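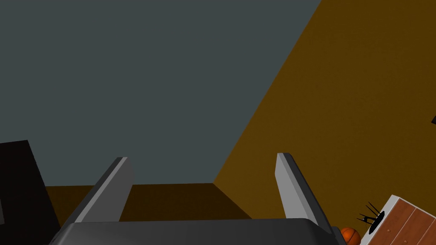

## Extended warranties: the questions we keep getting

**Should I buy the extended warranty on my dishwasher?**
Probably not. The store pushes it hard, and the store keeps a good part of what you pay. Ask the clerk what share goes to repairs and see how long the answer takes.

**The Etby plan is only $69 a year. Isn't that cheap?**
Compared to what? Your first year is normally covered by the maker anyway, so you may be paying for the same thing twice. Read the start date before you sign.

**What does "full coverage" mean?**
Less than you'd think. The Bosman contract I read left out hoses, seals, racks and "cosmetic parts," and it never says what a cosmetic part is.

**A reader in Gurport was quoted $467 for a repair. Wouldn't a plan have paid?**
Maybe. It depends on who decides what counts as wear. In most plans, that's the company paying the bill.

**They advertise 3,000 repair shops. Does that help me?**
Only if one is near you and takes the plan. Call it first.

**Can I cancel?**
Usually, in writing. Fees vary, and so does how fast they answer the mail.

**Is a plan ever worth it?**
I could be talked into one for a $2,000 fridge if the terms were short and clear. I haven't seen those terms yet.

Answers by Pieter Leemans. Last updated November 27, 2023.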